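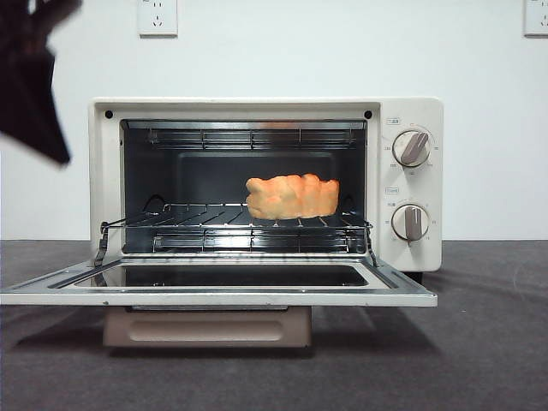 Tiempo de lectura: 2 min

Noviembre de 2018

¡Por fin tengo hornito! Noémi me lo dejó casi regalado al mudarse a Stutovdale y llevo toda la tarde dándole vueltas a los mandos como una niña. Las etiquetas vienen en chino, así que voy a ojo – ya le preguntaré a ella qué pone. Me encanta el color crema, me recuerda a la cocina de mi abuela.

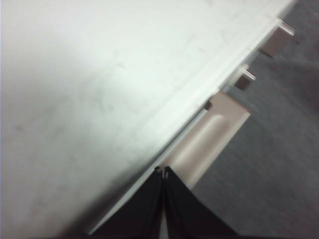

El borde claro, visto muy de cerca. Tiene sus marquitas, como todos.

Mañana quiero probar con los bollos de Petridis (compré cuatro, que me conozco) y ver si caben dos en la rejilla sin que se peguen. Y limpiar bien el cristal, que siempre lo dejo para luego. 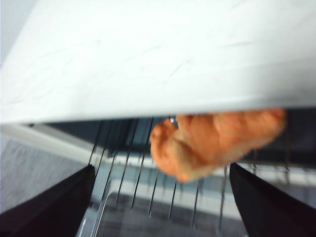 El cruasán y, debajo, la rejilla.

Dorottya viene a merendar a las ocho – tardísimo, pero sale del trabajo a esa hora. Tengo que comprar mantequilla.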